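Neno Hand Gripper Pair, Build-It-Yourself Kit
Wirnness Workshop Supply > Grippers and Hand Tools > Neno

Price: $1,495 per pair
In stock, ships from our shop in the first half of November
Assembly required

Thank you for stopping by the Neno page! If you came over from the Zervas arm build, you already know most of what follows, and you can skip down to the fitting notes. If you're new, pull up a stool, because we do like to talk about these.

The Neno is a pair of grippers you hold in your own two hands. You work the jaws yourself, the grippers record how far they open and close, and later on your home-built arm can be taught from what you did. We started making them for our own bench, when we were trying to get a Zervas arm to fold shop towels (it still folds them like a sleepy teenager, but it does fold them), and after enough people in the shared shop asked to borrow our pair we gave in and drew up a kit.

You get a left gripper and a right one, and they go together the same way except for the jaw mount, which is mirrored. Please build the left one first. The manual is written in that order, and the photos in it only show the left side, which we keep meaning to fix. A patient person with a small hex driver set can finish the pair over a weekend, with a long lunch in there somewhere. The printed parts come already printed. If you'd like to print your own, choose the hardware-only option in the drop-down and we'll send the files along with your order confirmation.

What comes in the box

Left and right gripper bodies, printed, black
Jaw sets for both sides, black
Mounting plates with screws
2 cables with strain relief collars
Getico interface board with USB lead
Bag of spare screws (there are always a few more than the list says)
Printed manual, spiral bound so it lies flat on the bench

What you'll need to bring yourself: hex drivers, small side cutters, a soldering iron if you plan to shorten the cables, and a computer with a free USB port. A little thread locker is nice to have for the jaw screws.

Working with cloth

Most of our customers begin with blocks and cups, and that's a fine way to learn. Cloth is where the fun starts, though, and it's the reason the jaws look the way they do. A napkin or a placemat will slide around on a smooth tabletop, and your first instinct is going to be to press down hard and pinch. Try going in low and close to flat instead, catch the edge, and let the other hand wait until you have hold of it.
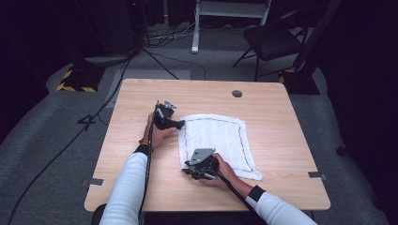

Give yourself a good long practice session before you record anything you plan to keep. We went back through our own first week of folding and ended up throwing out nearly all of it, mostly for dull reasons: somebody was talking and gesturing, or a sleeve kept dragging across the work, or we'd start each fold from a different corner and the arm learned a kind of average of all of them. Pick a corner, pick an order, and stay with it for the whole session. It feels stiff for the first half hour and then your hands settle down and you stop thinking about it.

Fitting notes

The grips were sized on the hands of the people in our shop, so they suit medium to large hands best. Smaller hands will want the short trigger, a free add-on if you mention it in the order comments. Each gripper weighs 668 grams with the standard jaws on, and yes, you'll feel that in your forearms by the end of an afternoon! We take a break every half hour or so and trade off who's holding them.

The cables leave the body at the back. Run them along your forearms and tie them loosely at the elbow if they bother you, with enough slack that you can reach all the way across your table without a tug. A tug on the connector is the most common repair we see. The collars help a great deal, so please don't leave them in the bag (we know who you are).

Fitting the grippers to an arm

The mounting plates match the Zervas wrist pattern directly. For other arms you'll need an adapter, and we're happy to send the drawing so you can cut one from whatever sheet you have around. We've seen a very handsome one made out of a cookie sheet. The Getico board handles both grippers at once and shows up as a single device, so there's no fiddling with two ports. Do plug in the left gripper before the right one. If you forget, the sides come up swapped, and you'll spend a puzzled few minutes before you unplug everything and start over.

Care and spares

Wipe the jaws with a damp rag and keep solvent away from them. Lint collects in the hinge when you work with fabric, and an old toothbrush clears it out nicely. Spare jaws are sold in packs of 5, on the Neno spares page, along with cables and collars.

Shipping and returns

Kits go out within the United States by ground. Unopened kits can come back within a month for a full refund. Once you've started building we can't restock the parts, but if something is wrong or missing, write to us and we'll put the right piece in the mail. For pairs that have stopped working, send a short video of the trouble first, as plenty of them can be sorted out by email with a screwdriver and a cup of coffee.

Related items: Zervas wrist adapter drawing, Neno short trigger, Neno spare jaws, Getico replacement board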